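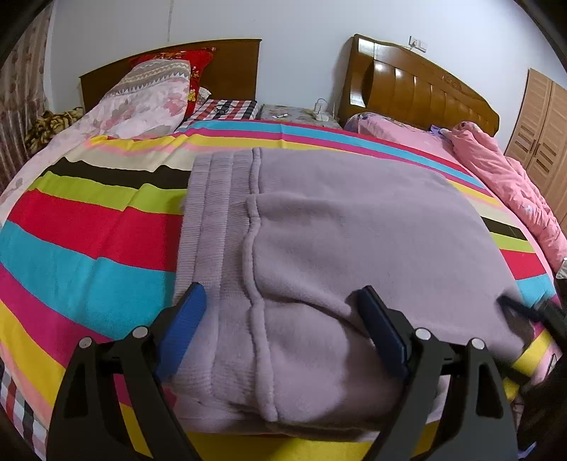 Orura Folding Notes
README, last updated 5/4/20

Welcome! Orura is a collection of plain-text notes on folding clothes and bedding at home, on the bed, with whatever blankets and pillows happen to be there. We love this stuff more than is probably reasonable, and we hope some of it rubs off on you.

What's inside

There are 409 notes so far, and 166 of them deal with fleece and other thick knits. Fleece is the best thing to fold! It springs back, it puffs up at every turn, and a rectangle that looked perfect a moment ago grows a fat round lobe on one side. The rest of the notes cover sheets, pillowcases, T-shirts, towels and comforters.

Folders

fleece/ - tops, pants, robes, anything soft and bulky
flat/ - sheets and pillowcases, including fitted ones (Yolandi Nel wrote nearly all of these, and they're wonderful)
small/ - socks, washcloths, baby things
beds/ - how to clear enough room to fold when the comforter is still on

How a note is written

Each note is one text file, up to 3000 characters. Start with the garment and its fabric, then the folds in order, then anything that went wrong. Please do keep the part about what went wrong, it's usually the most useful bit.

Say where the ribbed bands end up. A ribbed cuff or waistband is stiffer than the fleece next to it, so we like it lying flat along one edge of the finished rectangle, with the ribs running straight. Pieter Mthembu prefers it tucked inside, and his version is in fleece/ too (try both!).

Mention the surface as well. A boldly striped sheet is a treat to fold on, you can line up a hem with a stripe and see right away if you've drifted. On a plain sheet, use the mattress edge.

Known gaps

Only 35 notes cover kids' sizes. Hooded tops are thin on the ground. Two files in small/ still use the old Jurkham headings, which Haoran Meng is fixing in June.

Adding your own

Copy template.txt, fill it in and send it to Fatima Baloyi. Half-finished notes are very welcome, and so are arguments about sleeves.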